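The Long Way to Tidy a Bedroom

Robotics, 10/12/2018

At Clarketti the bedroom has a real bed, a nightstand and carpet tiles, and it is the busiest room in the building. The company wants to sell a home helper which can pick up clothes, and before it can sell anything it must collect examples. A great many examples. When I came to visit in March, the team was recording its second set, called Flilis, and I was allowed to stay for the day if I kept out of the way.

The idea of the work is simple to tell. A person guides the two arms of the robot through a chore, and the machine records what its cameras see and how each joint moves. Later a program studies these recordings and tries to do the same chore alone. One recording from start to finish is called an episode. Flilis should have 2000 of them, and all are about clothes.

Clothes are a strange choice for a beginner, I thought. A cup has always the same shape. A shirt has a new shape each time you drop it, and the gripper must find some part of it that will hold. The engineers told me this is why they chose it. A system that has learned only from neat piles is lost in front of a heap, so the heap is what they give it. 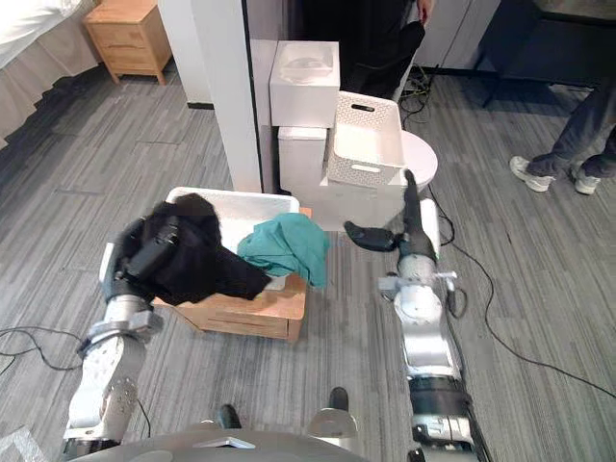
The left gripper holds a black garment at the white bin, with a teal cloth already inside.

The operators do not like to be called pilots, although everyone calls them so. They work in turns of 20 minutes and then change, for it is tiring to think with the hands of another body. A new operator moves too much. She goes to the cloth, goes back, corrects the wrist, goes again. All of this stays in the recording, and a program that learns from it will also hesitate. After two or three weeks the movement becomes quiet, and the episodes become shorter.

But the team learned that very clean episodes are not enough either. In the first set, which was made with software from a small firm named Eltolis, the operators were asked to repeat any episode in which a garment slipped. The trained program was then quite good until its first mistake. After it, the arm continued to the bin with nothing in the fingers and opened them politely over it. Now the slips are kept, if the operator picks the thing up again. One engineer said to me that those were the most expensive recordings they ever threw away.

Between episodes somebody must make the room untidy again, and this is more difficult than it sounds. People have habits. One throws always to the same corner, another makes every heap the same size. So there is now a printed sheet, which says where the clothes should start and where the bin should stand, and the person who prepares the room follows it without discussion. On one line it says only "bed, far side, crumpled" - I liked this one.
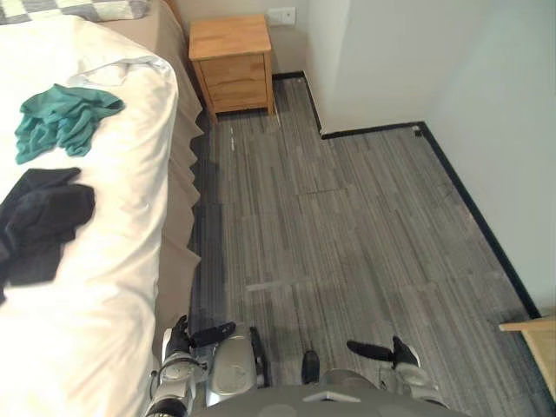
Teal and black clothing on the duvet, with both arms low over the carpet beside the bed.

The bed is a chapter for itself. A duvet is soft and it is also cloth, so a gripper that closes too deep takes the duvet together with the shirt. From above, a fold in the bedding and a sleeve can look much the same to a camera. Operators learn to take the garment at a high fold and lift a little before they pull. Nobody wrote this rule down at first. It passed from one operator to the next, and only when the engineers compared good and bad episodes did they see it in the numbers.

After the recording comes the part which visitors do not ask to see. Each episode is watched again, marked at the moment when the fingers close and the moment when they open, and accepted or refused. A second company, Shehu, does a share of this checking. The two groups do not always agree on what is finished. Is a shirt in the bin if one sleeve hangs outside? Clarketti said yes, Shehu said no, and nearly a week of episodes had to be marked again. The rule is now that a sleeve may hang, but it may not touch the floor.

The next set will add towels.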